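Okay, sorting bench update, because a few of you asked and I've had two coffees.

1/ The two-arm build at the Rusbridge workshop is finally getting proper hours on it. Parts come off the tray in the middle, wiring goes one way, boards go the other. Sounds easy, right?

2/ Running total on the project is $2,425, and $718 of that went on the second arm's gripper. I'm choosing not to add up the cables.

3/ Wire harnesses are the worst! A board keeps its shape. A harness flops about and grabs its neighbour on the way up.

4/ Tuesday arvo at the bench:

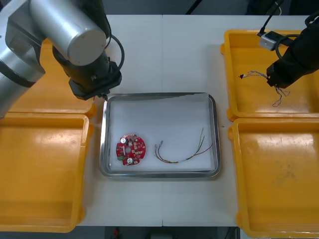
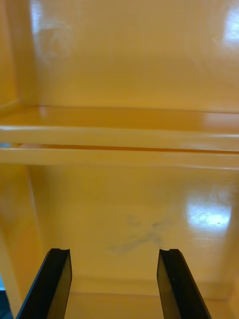 5/ Next problem is glare. Shiny yellow plastic plus overhead lights gives the wrist camera big white blotches, and my code (named Basunura, don't ask) reads them as parts. Matte spray or a cheap diffuser? Leaning diffuser, I don't fancy masking 4 bins.

6/ I also dropped the arm speed to 350 mm a second near the tray. Slower, sure, but I flinch a lot less.

7/ If anyone's got a decent trick for picking up floppy wire by the connector end, my replies are open. I'll be back in the workshop after tea with a roll of baking paper and some clamps to try out the diffuser idea.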